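Drilen Robotics Club
Bench safety check, Room 407, May
Project: Plisine (towel folding)
Filled in before the afternoon session. Marks are OK, FIX or NO.

1. Walkway to the bench clear: FIX
The last sheet says OK. I don't know who could have walked it and written OK. Get the cables off the floor or cover them.

2. Main power switch reachable by a second person: OK
Reachable, yes. I asked two students where it was and got two answers. Label it.

3. Frame bolts tight: OK
Checked by hand. The sheet asks for a torque value and we have no torque wrench, so I left that box blank. Whoever filled it in last time, please tell me what you used.

4. Extension cords: NO
One is plugged into another. The club handbook bans this on page 11 and we do it every term. Session does not start until it's gone.

5. Work surface flat and secured: OK
Tape is holding today. Press the corners down before each session anyway. 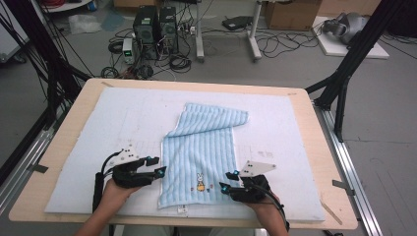 6. Hand-worn grippers: FIX
The Flunska team wants to record 80 folds in one sitting, and I'm not signing for that. Wrists get tired well before then and people start yanking. Each gripper trails a black cable, and the left one loops upward while the right one curves down toward the near edge of the mat, so an elbow or a knee could catch either. Strain relief on both, and a break after every 11 folds. The plan says users will "self-monitor." I have watched them self-monitor.

7. Straps and skin contact: OK
Wipe down between users. The wipes were there. The tub was also full, which makes me wonder.

8. Loose items off the table: FIX
Only the towel and the grippers belong on it while recording. Sticks, pens and drinks go somewhere else.

9. Incident log up to date: NO
No entries at all. Either this is the safest club in the building or the log isn't being used. A pinched finger counts.

10. Theodorakopoulos Cup paperwork: not checked
They want this sheet attached to the entry. They can have it once items 4 and 9 are fixed. I won't change a NO to an OK over email.

Recheck at 3:30, same room. Bring the cord covers.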